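The Galtden two-arm sorting bench: what to budget for before you buy

Posted 22 September 2020 by Marisol Usuga

I get asked for the price of this bench more than anything else I sell, so I've put the whole lot on one page. 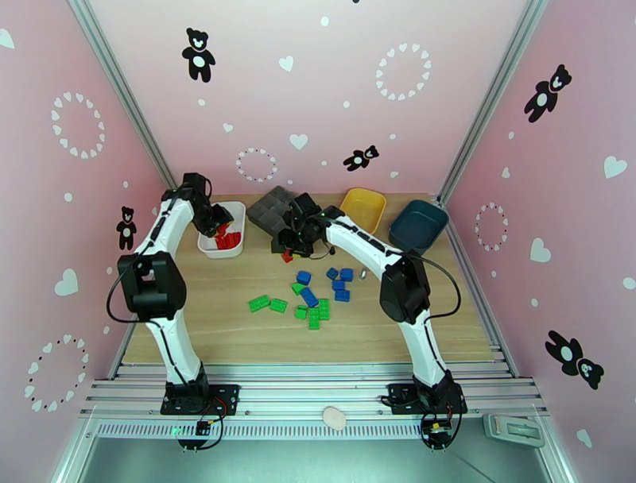 What you get

The Galtden comes as two arms, each on its own black mounting plate, bolted to an aluminium rail along the front of the table. Grippers and cables are included, and so is the wooden top. Bins aren't, and I'd much rather you picked your own anyway (we do our demos with toy building blocks, reds into the white bin, and any shallow tub does for that). The wall lining is up to you as well. Ours is pink with teddy bears and hearts and I'm very fond of it!

What people forget to budget for

Fitting is the big one. I charge 400 pounds to come out, bolt everything down and get both arms moving, and that covers a day of me answering questions. You can do it yourself if you're handy, but leave plenty of time for lining up the rail – it's fiddly and it matters.

Then spares. Gripper fingers wear out first, so I'd put 3 sets on the first order and save yourself the postage. After that it's mostly cables. They need room to swing out at the elbow, so don't plan the bench tight against a cupboard like I did at Cevbridge. I had to move the cupboard.

And please do think about who'll be using it. Somebody has to learn the thing, and that's hours you're paying for whether they show up on my invoice or not.

One arm or two?

If you're sorting one sort of part into one bin, buy one arm. I mean it. The second plate bolts onto the same rail later on and you won't have lost anything. Two arms make sense when you've got a mixed pile in the middle and bins spread along the back.

Delivery and cover

Delivery is nine weeks at the moment, and orders for February are already coming in. Cover is 24 months on the arms. The table top isn't covered, so mind your coffee.

Filed under: Benches & Arms, Buying Advice, Small Workshops

Comments (3)

Chambi: Does the 400 include travel? We're a long way north.

Marisol Usuga: It does on the mainland – drop me a line if there's a ferry involved.

Prirkitz: Went for one arm last year and added the second this summer. Same rail, no trouble. Want the teddy wallpaper now.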